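Cahier d'atelier – lundi 29 juin 2020

Repris ce matin la liste des corvées qu'on aimerait bien laisser à une machine. Plier le linge, on a laissé tomber en mars (trop de rage, trop de chaussettes). Je m'attaque donc au rangement des petites choses, et pour moi le pire du pire, c'est les bijoux en vrac dans une corbeille. Un bras sait prendre un cube, très bien, mais un cordon rouge noué avec ses brins qui partent partout, c'est une autre histoire !

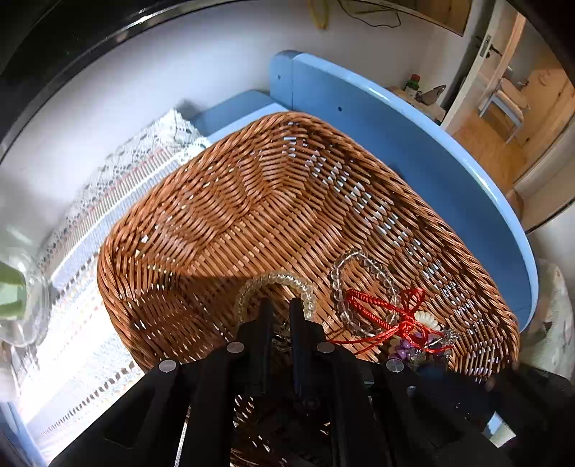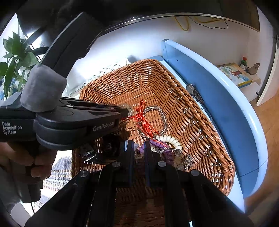
Sur les deux vues, le cordon est emmêlé ou posé avec les perles transparentes, et c'est pile le cas qui m'embête : si on tire sur l'un, qu'est-ce qui vient avec ? Moi je le sens dans les doigts avant même d'y penser. Une pince, elle, serre et remonte, et si le bracelet suit, tant pis pour lui.

Tetsuya Kobori trouve que je pose mal la question. D'après lui, il ne faut pas demander si la machine sait démêler, il faut demander combien de temps on accepte d'attendre, et il se dit « tout à fait prêt à patienter une nuit entière » si le tri est fait au réveil. Il ajoute que pour les perles transparentes, c'est la vision qui lâchera en premier, bien avant les doigts. Là-dessus je lui donne raison, le transparent nous a déjà pourri la vie avec les verres chez Rustetti.

Par contre je ne le suis pas sur la nuit entière – une chaînette fine, ça se casse en une seconde.

À faire :
– reprendre le réglage d'effort de Skollance, trop brutal pour les fils
– demander à Kuroda des embouts plus souples, 2 jeux
– prévoir environ 1000 essais avant de causer de taux de réussite
– vider le disque de Trirnia, plein à craquer

Mon pronostic : poser un objet seul dans une boîte, oui, bientôt. Trier toute la corbeille, je garde mes dix doigts encore un moment.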